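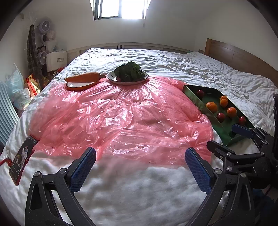
Sonntag ist bei mir Betttag, und zwar seit ich in das kleine Zimmer in Flurncombe gezogen bin, in dem einfach kein Tisch Platz hat. Am Anfang fand ich das furchtbar. Wo soll man denn seine Einkäufe hinstellen, wo Obst sortieren, wo überhaupt mal etwas ausbreiten? Auf den Boden wollte ich nicht, auf dem Koffer ist kaum Platz, und die Fensterbank ist so schmal, dass schon eine Tasse darauf mutig ist. Also das Bett! Das ist sowieso das größte Möbelstück weit und breit, und inzwischen liebe ich es als Arbeitsfläche.

Der Trick ist die rosa Folie. Ich habe sie bei Quintela aus der Restekiste gezogen, eigentlich wollte ich nur Geschenkband, und dann lag da dieses zusammengeknüllte, halb durchsichtige rosa Ding für 79 Cent. Keine Ahnung, wofür sie mal gedacht war. Sie knittert wie verrückt, man bekommt sie nie glatt (ich habe es mit Rollen versucht, mit Falten, mit einer Nacht unter den Büchern), und genau so mag ich sie jetzt auch. Wenn Licht darauf fällt, glänzen die ganzen Knicke, und das weiße Bettzeug drumherum sieht plötzlich richtig festlich aus. Früher hatte ich ein altes Handtuch, das hat jeden Fleck brav ans Laken weitergegeben.

Dann kommt das Geschirr. Der ovale Teller mit dem orangefarbenen Rand ist für die Möhre reserviert, quer drüber, anders passt sie nicht. Orange auf Orange, ich kann mir nicht helfen, das gefällt mir jedes Mal! Daneben der runde weiße Teller mit dem dunklen Rand für das Grünzeug. Die Blätter sind so dunkelgrün und dicht, dass sie auf einem bunten Teller ganz verloren wären, auf dem weißen dagegen haben sie ihren Auftritt. Die beiden Teller stehen immer hinten auf der Folie, da stört sie keiner.

Rechts steht das grüne Tablett, mein heimlicher Liebling. Es ist flach, hat aber einen kleinen Rand, und dieser Rand ist auf einer Matratze Gold wert. Wer schon einmal versucht hat, runde Früchte auf einem Bett liegen zu lassen, weiß, was ich meine: Eine setzt sich in Bewegung, sobald man sich auf die Kante setzt, und die anderen hinterher. Ich habe schon Obst hinter dem Kopfende gefunden, von dem ich gar nicht wusste, dass es fehlte. Auf dem Tablett bleibt alles beisammen, die orangefarbenen und die kleinen roten, und die Farben zusammen mit dem Grün - das ist für mich schöner als jeder Blumenstrauß.

Schräg stellen ist übrigens besser als gerade. Ich wollte es lange ordentlich parallel zur Bettkante haben, und es sah immer aus wie in der Kantine. Ein bisschen gedreht, ein Stück über den Rand der Folie hinaus, und schon wirkt das Ganze, als hätte jemand ein Picknick aufgebaut.

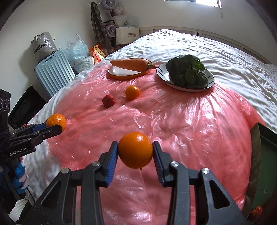
Muss man die Folie nach jedem Mal abwaschen?

Meistens genügt ein feuchtes Tuch auf der Oberseite, danach hänge ich sie zum Trocknen über die Tür. Nur wenn wirklich Saft darauf gelaufen ist, kommt sie kurz unter die Dusche.

Beim Sortieren selbst habe ich keine strenge Reihenfolge. Ich nehme das Obst gern einzeln vom Tablett und lege es erst einmal mitten auf die Folie, drehe es um, schaue nach weichen Stellen und rieche natürlich daran. Mandarinen im Februar, dieser Geruch, sobald man mit dem Daumennagel an die Schale kommt! Was weich ist, wird sofort gegessen (ein hartes Los, ich weiß), der Rest darf zurück aufs Tablett. Die roten Früchte kommen bei mir an den Rand, die sind empfindlicher und kriegen sonst Druckstellen von ihren dicken Nachbarn.

Zum Drumherum noch: Der hellblaue Koffer steht bei mir an der Wand und ist Ablage, Garderobe und Notfallschrank in einem. Obendrauf wohnt die graue Tasche, daneben die Tüten, bei denen ich mir jede Woche vornehme, sie endlich ineinanderzustecken. Der karierte Schal hängt an der Wand, und darüber einer von meinen lila-weißen Ventilatoren, der andere etwas tiefer. Ich hatte sie erst auf gleicher Höhe und fand es langweilig. Versetzt ist viel lustiger, und die Wand war mir vorher wirklich zu weiß.

Wer das nachmachen möchte: Die Folie sollte groß genug sein, dass unter allem noch etwas hervorschaut. Meine erste war fast 75 Zentimeter lang, das war viel zu knapp, da lag am Ende doch wieder die Hälfte auf dem Laken. Und bitte die Decke vorher nicht glattziehen! In den kleinen Kuhlen bleibt das Obst viel besser liegen.

Nächste Woche will ich Birnen dazunehmen, die gelben, falls es auf dem Markt noch welche gibt. Ich fürchte nur, die brauchen einen eigenen Teller.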